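Fruit and rice table back for April

The Stedau share table is open again. Same hallway, same cat and pig tablecloth – yes, the one everyone asks about. Doors at 4, gone by 6 most days last year so come early.

Senyo Abugri is running it this time. Fruit goes in the bowl or straight on the cloth, take what you'll eat. Apples and mandarins to start, more comming from Frota once the truck is fixed. Rice too, bring your own container.
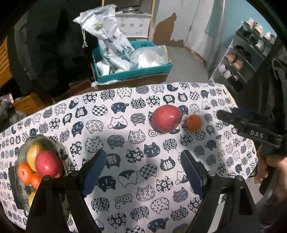 What's needed

Bags, mostly. Paper or plastic, clean. Also small jars with lids. Last season the table gave out 1,000 pieces of fruit and ran out of bags twice.

No shoes please – not this month. Roman Głowacki is taking those at Vondell, side entrance, ring the bell.

Pickup for neighbors who cant do stairs: leave a note with Senyo before noon. 40 households signed up so far, room for more.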